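# Haushaltsaufgaben durch Assistenzsysteme: Stand der Technik?

*Fachforum Cidanach, Bereich Automatisierung in Hauswirtschaft und Betrieb*

**S_Tuhiwai** (Moderation), 6. Juni 2026

Sehr geehrte Mitglieder,

aus dem Arbeitskreis Großküchen liegt die Anfrage vor, ob der Einsatz zweiarmiger Systeme für einfache Küchentätigkeiten bereits in Ausschreibungen aufgenommen werden kann. Um Stellungnahmen aus der Praxis wird gebeten. Bitte trennen Sie zwischen eigenen Messungen und Herstellerangaben.

---

**K.Ko_Treloar**

Wir haben im Mai bei Treloar eine Versuchsreihe zur Bedienung handelsüblicher Mikrowellengeräte abgeschlossen. Gewertet wurde der vollständige Ablauf: Tür öffnen, Gefäß einstellen, Tür schließen, Zeit wählen, Gefäß entnehmen. Von 846 Durchläufen wurden 400 ohne Eingriff des Personals beendet.

Die Mehrzahl der Abbrüche entfiel auf die Tür. Geräte mit Entriegelungstaste verlangen einen gezielten Druck an einer kleinen Stelle, danach muss der Greifer an die Türkante wechseln, ohne das Gehäuse zu verschieben.

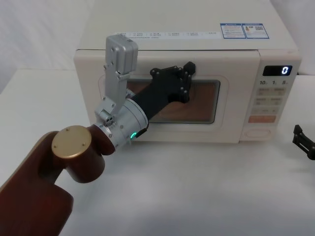
Die Eingabe der Garzeit verlief dagegen weitgehend störungsfrei, sofern die Position des Gerätes zuvor eingemessen war. Nach einem Versatz des Gerätes musste neu eingemessen werden. Aus meiner Sicht ist die Aufnahme in Ausschreibungen verfrüht.

---

**magagula_n**

Der Schlussfolgerung von Herrn Ko kann ich mich nicht anschließen. Eine Quote von fast 50 Prozent bei einem unveränderten Haushaltsgerät halte ich für beachtlich. In unserer Werkstatt räumt ein System von Kaltix seit dem Frühjahr Kleinteile in Behälter ein, im Einschichtbetrieb und ohne ständige Aufsicht. Dort wurde allerdings die Umgebung an die Maschine angepasst. Dasselbe wäre in einer Großküche möglich, etwa durch Geräte mit elektrisch öffnender Tür.

---

**Trevaskis, Shayne**

Damit wäre die Fragestellung verändert. Wer jedes Gerät austauscht, benötigt keinen Arm, der eine Tür aufzieht. Die Anfrage betrifft meines Wissens bestehende Küchen.

Eine Rückfrage an Herrn Ko: Wurde mit gefüllten Gefäßen gearbeitet?

---

**K.Ko_Treloar**

Nein, ausschließlich mit leeren. Versuche mit Flüssigkeiten sind beantragt, die Gefährdungsbeurteilung steht noch aus.

---

**Trevaskis, Shayne**

Dann lässt sich die Quote auf den Küchenbetrieb nicht übertragen. Verschüttete Suppe ist dort ein meldepflichtiger Vorgang, jedenfalls nach unserer Hausordnung.

---

**F. Khunthong (Trundero)**

Ergänzend aus Sicht der Instandhaltung: In unserem Pilotbetrieb bei Trundero übersteigt der Aufwand für das Einmessen derzeit die eingesparte Arbeitszeit. Wir führen die Erprobung dennoch fort und haben sie auf das Stapeln leerer Tabletts beschränkt. Frau Magagula stimme ich insoweit zu, als eng begrenzte Tätigkeiten heute vergeben werden können.

---

**S_Tuhiwai** (Moderation)

Ich danke für die Beiträge. Herr Ko, bitte reichen Sie das Versuchsprotokoll mit der Aufschlüsselung der Abbrüche nach. Die Anfrage des Arbeitskreises bleibt bis dahin offen.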